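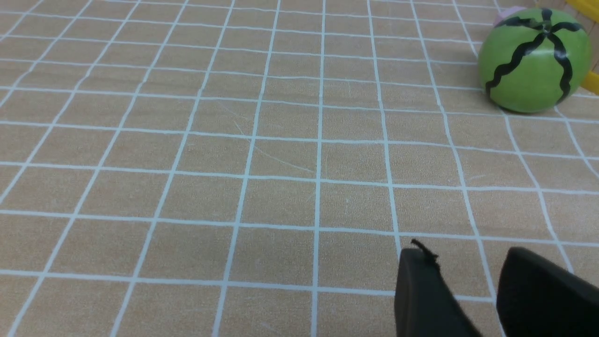 Wrist view on the gridded mat, fingers open, with the watermelon ball at the far right.

Sterneo Wrist View Kit
Developed with the Grasside manipulation group

Sterneo is a small wrist camera and a training recipe that belong together. You bolt the camera to the gripper mount, record demonstrations by hand guiding, and train a grasping policy that works from the wrist view alone. We've been using it on our own benches for two years and we still get a kick out of watching it go for a ball it has never met before!

The method

Most wrist policies we tried learned where things were on our table and fell over as soon as the table moved. Sterneo is trained to predict the next short movement relative to the fingers, which stay at the same place in every picture. The low, slanted view helps a lot here. Far-off cells on the mat look squashed and near ones look huge, and the policy picks up on that as a cue for distance (we checked by training on a plain mat as well, and the long reaches got noticeably worse).

The mat is tan with thin white lines. Ours are a bit wavy and the surface has picked up some scratches. Leave yours alone if it goes the same way. A policy trained only on a spotless mat was fussier in our tests, and Ifeanyi Babalola's write-up on the Lawal arm has the full comparison.

Results so far

With 200 demonstrations the policy lifted a round object on 70 per cent of tries, starting several cells away. With 1,000 it did better on shiny and patterned balls, where the early version tended to close too soon. Objects partly hidden behind others are still hard, and we'd love to hear from anyone working on that.

In the kit

Wrist camera with cable and strain relief
Mount plate for Hemance and Lawal grippers
Gridded mat
Recording software, training code and the February weights

Setting up

Fit the camera so that both fingertips show along the bottom of the view with the gap between them clear. Lay the mat flat, open the gripper fully and run the view check before you record anything. If you change the finger pads, record a fresh short set and fine-tune, as pad shape affects the last part of the reach more than we expected.

Spare mats and mount plates are sold separately. Drawings for other grippers are on the downloads page.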